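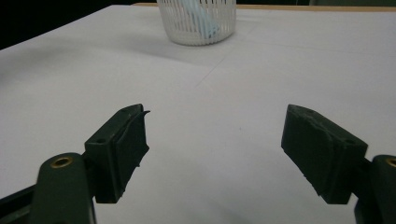 Vol. 4, No. 3

Who Gets Asked? Intake Forms and LGBT Patients at Walk-In Clinics
Student project report, Community Health Policy seminar

I picked this topic because of a clipboard. Last year I went to a walk-in clinic in Asgate with a sinus infection, and the form wanted to know my marital status (single, married, divorced, widowed) and my sex (two boxes) before it ever got to what was wrong with me. My roommate had been to a different place the same month and got a form with a line for her pronouns and a line for "partner, if any." Same town, same insurance, ten minutes apart by bus. So when our seminar had to choose a small policy question, I knew what mine was!

The question, as I finally wrote it after Professor Gautier made me cut it down twice: do clinics with a written nondiscrimination policy that mentions sexual orientation and gender identity also have intake forms that match it? I had started out wanting to cover the whole history of health care protections, and Noémie Gautier (she lets us call her Noémie, but I can't get used to it) wrote "this is a career" in the margin. Fair.

How I did it

I collected blank new-patient forms from 29 clinics in Asgate, Masson and the Mumarwood end of the county. Most of them were online as PDFs. For the rest I called the front desk and asked, and only 3 turned me down, which left me with 26 to work with. Then I looked for each clinic's nondiscrimination notice — on the website, or on the back of the form if there wasn't a website worth the name.

Eugénie Poulain from my section read every form separately from me, using the same scoring sheet, and then we compared. We disagreed mostly on what counts as an "open" question. If a form says "Gender" with a blank line and no boxes, is that inclusive or is it just old? We argued about it over lunch for most of a Saturday and decided to score it as neutral, with a note. I still think Eugénie was too generous with a couple of them, but I signed off on it.

One thing I'd do over is the scoring sheet. It had a single line for "family and emergency contact," and that should have been two. Plenty of forms had a perfectly good emergency contact section (name, phone, relationship, done) and then asked for "husband or wife" under insurance. We ended up scribbling in the margins.

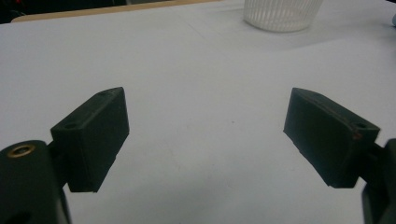
The insurance section was where the old wording hung on the longest, even on forms that had clearly been updated everywhere else. I asked the office manager at Arata Family Clinic about this, and she told me that page comes from their billing software and they can't edit it. The front page is theirs, the third page isn't. I hadn't thought of that at all, and it changed how I read my whole stack. A form can look like one document with one author and really be a patchwork.

What I found

Most of the clinics had a notice that named sexual orientation or gender identity somewhere. Far fewer had a form to go with it. The most common combination was a broad notice on the website and a two-box question on paper. Only 4 forms asked for both a legal name and a name the patient goes by, and all of those came from clinics in Masson. I don't know why Masson. It might be that one practice updated and the others copied, since two of the forms share the same typo.

The reverse case, a good form with no notice at all, did turn up once, in Mumarwood. I called to ask and the receptionist said she'd typed it up herself.

What I can't say

I didn't talk to patients. The seminar doesn't have the review approval for that, and I'm glad I wasn't allowed to wing it. So I can tell you what a form asks, but I can't tell you whether anybody walked out over it or whether the staff are kind once you get past the desk. I also only looked at forms in English, and I know at least two of the clinics hand out Spanish ones too.

The paper had to stay under 2000 words, so the scoring sheet and the clinic-by-clinic table are in the appendix, which the seminar office will email you if you ask. Eugénie is taking the project over in June and wants to start with the billing software pages.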